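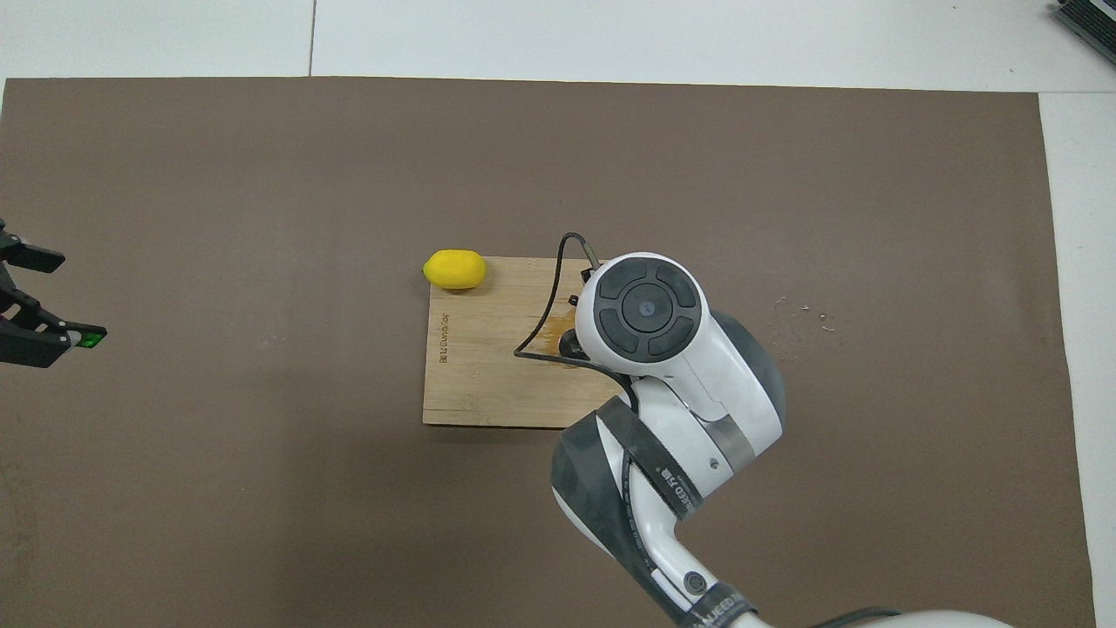

Kitchen task bench, Dakbridge Robotics Club: one arm over the cutting board, with the lemon at the board's upper left corner.

Manipulation stream: progress and next steps

The manipulation stream has logged 260 teleoperated episodes on the kitchen task since the Sosness workshop. Of these, 197 passed review and have gone into the training set. Most rejections were for dropped frames on the wrist feed or a timestamp offset between the two arms. The offset was traced to the logging script and corrected in version 388 of the repository.

The brown mat stays for the time being. On the bare white tabletop the auto-exposure drifted whenever an arm crossed the field of view, and colour segmentation of the fruit suffered accordingly. Members changing the layout should record the board position in the bench log before the first episode.

The policy trained on the Purkex cluster still releases early on round objects. Grip force thresholds will be reviewed at the next build night – bring a laptop with the current branch installed. A parts order of $3,690 has been approved and covers replacement finger pads, cabling and a spare controller.

The Chow Shield entry closes in May. Written safety inductions are required for anyone operating the arms.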